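Technical Notes: Hard Water and the Household Kitchen

From the August newsletter of the Siqueira Water District

Readers in the Skostness and Druson service areas have asked for more detail on the hardness figures printed on the back of the spring bill. This item covers what the figures mean, why the two areas differ, what changed when the Sturkum well came back into service, and which settings on household equipment are worth checking. Questions on billing belong with the front office.

What is measured

Hardness is the combined concentration of dissolved calcium and magnesium, reported as an equivalent weight of calcium carbonate in milligrams per liter. The equivalent is a bookkeeping convention. It lets one number stand for two metals of different atomic weight. To convert to grains per gallon, the unit used on most softener dials sold in this country, divide by 17.1.

The current figure for Skostness is 212 milligrams per liter, or 12.4 grains. For Druson it is 233 milligrams per liter, or 13.6 grains. Both fall in the band usually labeled "very hard." There is no federal health limit for hardness, and neither figure is a violation of anything. The effects are on pipes, heating elements, soap use and the appearance of glass.

The figures are averages of monthly grab samples taken at the hydrant nearest the end of each distribution main. Individual samples move a few milligrams either way. A test strip used at a kitchen tap reads in wide steps and should not be expected to match.

Why the two areas differ

Skostness is supplied by a blend of river water and well water. River water is softer for most of the year because it has spent less time in contact with limestone. Druson takes a larger share of well water, and in late summer, when river intake is reduced, it takes well water almost entirely.

The Sturkum well was out of service over the winter for replacement of the pump column. During that period the shortfall was made up from the river, and customers in Druson may have noticed less spotting on glassware. The well returned to service in spring and the spotting returned with it. Several callers took this for a treatment failure. Treatment was unchanged throughout.

Scale and temperature

Calcium bicarbonate is soluble in cold water. When water is heated, carbon dioxide is driven off and calcium carbonate comes out of solution as a solid. The rate climbs steeply above 140 degrees Fahrenheit. This is the reason a kettle scales and a cold water pitcher generally does not, and the reason a water heater set higher than needed accumulates sediment faster.

Canan Tekin in the district laboratory cut open 3 tank heaters surrendered by Druson households during the meter replacement program. The two that had been set at 150 degrees had sediment above the level of the lower element. The one set at 120 had a thin layer on the tank floor. All had been in service for a similar period. The sample is too small to support a rate, but the direction agrees with the chemistry.

Tank heaters in both areas should be drained through the bottom valve once a year. Shut off power or gas first and let the water cool. Run the drain until the discharge is clear. If the valve does not pass water when opened, stop and call a plumber. Valves that have not been moved in years often will not reseat.

Tankless units need descaling with a circulating pump and a mild acid, at the interval given by the manufacturer for the hardness in question. Most manuals give a table. Use the grains figure above.

Dishwashers

A dishwasher with a built-in softener has a hardness setting, normally reached by holding down a program button at power-on. The factory setting is often a middle value. Skostness and Druson customers should set it from the table in the manual using the figures in this item and keep the salt reservoir filled. Use only dishwasher salt. Table salt contains anti-caking agents that can block the resin bed.

Most dishwashers sold in this region have no softener. For these, rinse aid does most of the work. It lowers the surface tension so that water leaves the glass in a sheet. Droplets that stay behind evaporate and deposit their minerals in a ring. Set the dispenser to its highest level, run it for a week, and reduce it if a bluish film appears.

Two kinds of cloudiness are commonly confused. Mineral film comes off with white vinegar. Etching does not. Etching is a loss of material from the glass surface, it is more common in soft water with too much detergent, and it is permanent. Test one glass with vinegar before buying any product.

Washing by hand

Soap in the strict sense, made from fat and lye, reacts with calcium to form an insoluble curd. Dish liquids are synthetic detergents and react far less, but hard water still reduces their lather and customers tend to compensate with more product. Lather is a poor indicator of cleaning. Use the amount on the label and judge by grease remaining on the plate.

Spots on hand-washed dishes form during drying. A final rinse in hot water shortens drying time and gives smaller spots. Standing plates on edge lets the water run off before it evaporates. Wood racks should be lifted and wiped underneath, as minerals collect where the slats meet the counter.

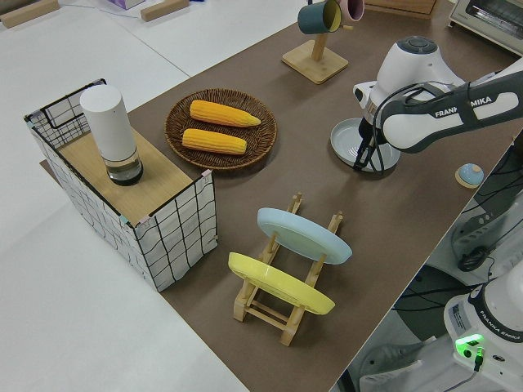
Plates stored upright in a slatted wooden rack.

Cooking

Calcium binds to pectin in the cell walls of vegetables and keeps them firm. Dried beans are the usual complaint. At Druson hardness, beans soaked and boiled in tap water can remain tough after the stated cooking time. Soaking in salted water corrects most of this. The sodium displaces part of the calcium in the skins. Drain and rinse before cooking.

Tea brewed in hard water may form a surface film, which is a compound of calcium and tea polyphenols. It is harmless. A few drops of lemon juice will prevent it.

Whole-house softeners

An ion exchange softener replaces calcium and magnesium with sodium. At 233 milligrams per liter of hardness, full softening adds 107 milligrams of sodium per liter. Customers on a restricted sodium diet should leave the cold kitchen tap unsoftened or ask their physician. Outdoor taps should also bypass the softener.

Set the unit by grains and by number of occupants, and select regeneration by metered volume if the control offers it. Timer control regenerates whether or not the resin is spent, and the brine goes to the sewer. Ronaldo Bezerra at the treatment plant reports that chloride in plant influent peaks in the early hours of Sunday, consistent with a large number of softeners on the same weekly timer. The plant does not remove chloride. Metered control would reduce the load.

Magnetic and electronic conditioners clamped to the pipe do not change the hardness figure. The district has no data of its own on their effect on scale and makes no recommendation.

Sampling program

The laboratory will add 2 sampling points in Druson this fall, at the upper and lower ends of the main. Households willing to have an outside tap sampled monthly should call Kelly Seixas at the operations desk before 4 p.m. on any working day. Results will be mailed with the bill.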